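Pantry Notes: Baking Soda and Baking Powder

Several readers wrote in after the May issue to ask whether baking soda and baking powder can stand in for each other. The short answer is sometimes, with changes. The longer answer takes up most of this month's pantry column, along with a few words on storage and a correction to the scone recipe.

Baking soda is one thing only: sodium bicarbonate. It is a base, and it gives off carbon dioxide when it meets an acid and some moisture. In a batter, the acid usually comes from buttermilk, yogurt, sour cream, molasses, brown sugar, lemon juice, vinegar or natural cocoa. If none of these is in the recipe, soda alone won't do much good. The cake will rise a little from the heat, and it will taste soapy.

Baking powder is baking soda with a dry acid already mixed in, plus some starch to keep it from clumping. Most of what is sold in grocery stores is double-acting. It makes some gas when the batter is mixed and more when the batter gets hot, so a batter made with it can wait a few minutes before it goes in the oven. A batter made with soda and buttermilk should go in right away.

To replace soda with powder, use 3 times as much powder. A recipe that asks for one teaspoon of soda needs 3 teaspoons of powder. The result will be a bit saltier, so cut the salt by half. The acid in the recipe will no longer be balanced out, and buttermilk pancakes made this way come out tangier and paler than usual. Some people like them better.

Going the other way takes more care. For each teaspoon of powder, use a quarter teaspoon of soda and half a teaspoon of cream of tartar. Mix them together just before you need them. If you don't keep cream of tartar, replace part of the milk with buttermilk and use the quarter teaspoon of soda by itself.

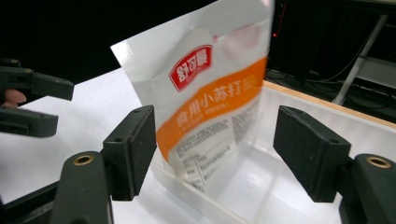

Color is the other thing that changes. Soda makes dough brown faster, and this is why so many cookie recipes call for it even when there isn't much acid in the bowl. It also makes cookies spread. A recipe with both soda and powder is usually using the powder for lift and the soda for color and to take the edge off something sour. Leaving one of them out because it looks like a repeat is a common mistake.

Soda has a few uses away from the oven too. A pinch in the soaking water helps dried chickpeas soften, and we use it every time we make hummus. Too much turns them to mush and leaves a taste, so keep it to half a teaspoon for a full pot and rinse well. A small amount in the cooking water also gives plain dried noodles a firmer bite, closer to ramen. For beef strips going into a stir-fry, rub in a little soda, leave them for 20 minutes, rinse, and pat dry.

Storage

Both products keep best in a dry cupboard away from the stove. Baking soda lasts a long time if it is sealed. Baking powder is less forgiving – once damp air gets in, the acid and the soda start working on each other in the can. We suggest writing the month you opened it on the lid and replacing it after 10 months.

To test soda, put a spoonful of vinegar in a cup and drop in a pinch. It should fizz at once. To test powder, use hot water in place of the vinegar. A weak fizz means it is time for a new package. Old soda can still be used for scrubbing the sink.

Don't cook with a box that has been sitting open in the refrigerator to take up smells. Keep one for the refrigerator and another for baking, and mark them.

Correction to the scone recipe

The Anard scones in the last issue were printed with the wrong amount of butter. The recipe should read 200 grams of flour and 50 grams of cold butter. The oven temperature was correct. Anyone who made them as printed will have had a very flat, greasy scone, and we are sorry for the wasted flour. The page on the website has been fixed, and the printed copies at the Cendeo Street store now have a slip tucked inside.

If you use soda in this recipe in place of the powder, swap the milk for buttermilk and work quickly. Cut the scones as soon as the dough holds together. They freeze well uncooked and can be baked straight from the freezer with 3 extra minutes.

Next month

We will be looking at vinegars: which ones are worth paying more for, and which are fine from the bottom shelf. The Somboon rice vinegar that several of you mentioned is on our list to try. We are also putting together a page of reader recipes for quick breads. Send yours in by the end of the month, with the pan size included. Please weigh the flour if you have a scale, or tell us how you filled the cup if you don't.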